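Apartment rents in the Hisden area rose again in September, the third monthly increase in a row, as fewer tenants moved out and new buildings opened later than planned.

The typical asking rent for a one-bedroom unit reached $1,103 a month, according to figures released by Damen Property Research. Vacant units stayed on the market for 18 days, down from 57 days in the spring.

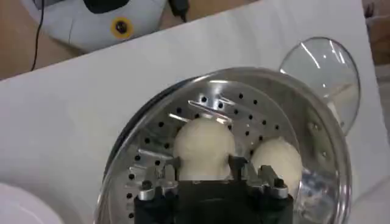

Housing & Real Estate Desk

"People who would have bought a starter home two years ago are renewing their leases," said Fongchan Rojanasak, who tracks rental listings for Damen. "That leaves fewer units for anyone new coming into the area."

The increase was largest in Suksawat, where two large complexes are full and keeping waiting lists. Rents in Jondum were flat — the only district in the report without a gain.

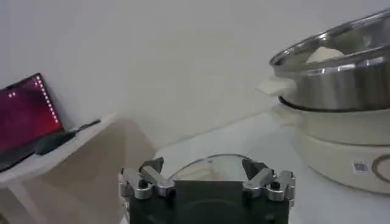 Does the report cover tenants who renewed their leases?
The figures count asking rents on vacant units only. Renewal rents are tracked separately and will be released next month.

Builders had expected to finish 16 apartment projects by the end of summer. Five have opened. Developers blamed slow utility hookups and the cost of construction loans, and two of them have asked the city for more time on their permits.

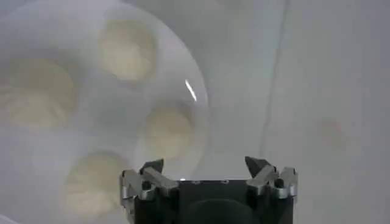
Four steamed dumplings on a round white plate.

Landlords are also offering fewer deals. Roughly one listing in eight included a free month or a reduced deposit, compared with one in five last year. Most of those were in older buildings near the Jondum rail station.
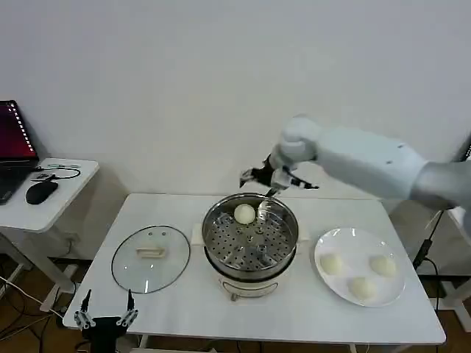
A bun in a stainless steel steamer.

Damen expects rents to level off over the winter, when fewer people move. The city housing office will take up the permit requests at its next meeting.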